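Jondlow Tools > Software > Perception and planning

Zavico Episode Labeler, desktop license
Item no. 2858
Ships as: download key, one workstation
Maker: Zavico
In stock: yes

What it does

Zavico takes wrist-view video from hand-held grippers, along with the finger opening signal if you recorded one, and cuts it into labeled steps. Reach, close, carry, release, idle. It keeps a list of the objects it thinks are on the table and tries to hold on to each one's identity from the start of an episode to the end. What you get out is a step file your training code or task planner can read.

The maker's sheet says it "understands manipulation." We would not go that far. It is a tracker, a segmenter and a set of rules about finger opening, put together with more care than most. We sell it because it saves hours of hand labeling, and we have sent back two other packages that didn't.

Where it holds up

Sorting and tabletop tidying are the jobs we tried it on first. Objects of different color on a plate, decent light, fingers in view the whole time. If the fingers leave the view, the object list freezes and the current step is marked unknown, which we like better than a guess.

Cluttered backgrounds bother it less than we expected. You can draw a table mask once per session and it ignores whatever lies outside. Draw the mask. The automatic one is the weakest thing in the package, and on patterned cloth it sometimes stops at a stripe.

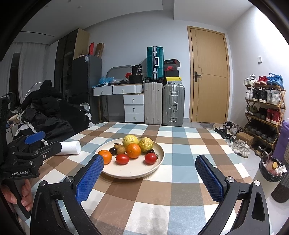 Mixed fruit and tomatoes sharing one plate on a checked cloth, with a second gripper in use at the left.

A crowded plate like this is a fair test of an object list. Large round things of the same color get separate tracks most of the time. Small dark ones lying against something bigger are harder, and when one is half hidden Zavico tends to merge it with its neighbor until there's a gap between them. The merge is flagged in yellow on the timeline. Don't turn the flags off to make the timeline look cleaner — we did, and spent an afternoon finding out why a planner thought two pieces of fruit were one.

Second grippers are another matter. The labeler can be told to expect one or two. Set to one, it treats the other tool as an obstacle and leaves it out of the steps. Set to two, it assigns finger pads to "own" and "other," and gets it right as long as both pads don't cross. Pads of the same color crossing close to the lens will swap labels. There is a manual fix (select the span, press X) and it works, but you have to notice the swap first.

Settings worth changing

Minimum step length. Comes set to 50 frames. Too long for small objects; a quick pick disappears into the carry. We run 33.

Release rule. Choose "opening plus separation." The default, "opening only," reports a release every time the operator relaxes a finger.

Unknown objects. Leave them numbered. The built-in food vocabulary is eager, and a confident wrong name is more trouble downstream than object 7.

Object resting place. Turn this on. It records whether a thing was last seen on a container, on the table surface or in a gripper, and it's the one field our planner really uses. Note that "last seen" means exactly that. If the object was hidden when it moved, the field is old.

Export. Step file, plain table, or both. Take both. The step file format has changed between versions once already and we see no promise that it won't again.

Using it with a planner

Zavico says the step files load straight into Pleltinon. They load. Getting a plan out of them that you'd run on hardware takes more. Pleltinon wants a start state and a goal state, and the labeler only gives you what it saw, so someone has to look at each episode and say whether the last view is the goal or just where the recording stopped. There's a check box for this in the review window. It is ticked by default and we think it shouldn't be.

Episodes also need to be in the right order if they come from one session. The labeler sorts by file time, and if your copy script resets file times you'll get tidy nonsense. A tomato on a plate in one clip and a tomato on the cloth in another can be read as placing or as removing, and the software has no opinion about which. Keep the recorder's own clock in the file name and choose "sort by name." 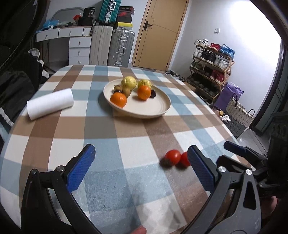
One buyer wrote to us that we're too hard on the ordering problem. In that lab they run the labeler on single episodes only, never whole sessions, and the resting place field has been "boring in a good way" for months. The same buyer would like the two-gripper mode to stop counting a bare hand near the lower edge as a third tool, and asked if the maker knows.

The maker does know. The answer we got was that hand rejection is coming in the next release. It was also coming in the last one. Meanwhile, lowering "tool confidence" on the hand class helps a little, and masking the bottom corners helps more if your fingers don't pass through them.

As for single episodes, agreed. If that's how you work, skip our paragraph on sorting. You'll still want to untick the goal box.

Speed

The sheet claims faster than real time. On our shop workstation it is, with one gripper and the small model. With two grippers and the large model it's slower than watching the video. We ran the Tymoshchuk set, around 2000 clips, over several nights and it crashed once, on a file with no frames in it. It picked up where it left off after we deleted the file.

Review time is what you should be budgeting. Machine labels go quickly; checking them takes a person with patience and a decent chair.

What you need

A desktop with a recent graphics card
Video with steady frame timing
Finger opening signal, strongly advised. Without it the step edges are soft and the release rule can't do its job
Calibration file for the lens. The generic wide one is usable for labels, poor for distances

Not included

Recording hardware, grippers, training code, Pleltinon license. Phone support is from the maker and is slow before noon our time. Email us first, we've probably hit it.

Returns

Keys can be returned if not activated. There is a trial that stamps every export and limits the length of an episode. Run it on your worst footage, with the blinds half open and too much on the table. The maker's own sample clips are very clean.

Related items

Zavico lens calibration board
Zavico extra seat, same workstation group
Pleltinon planner, single license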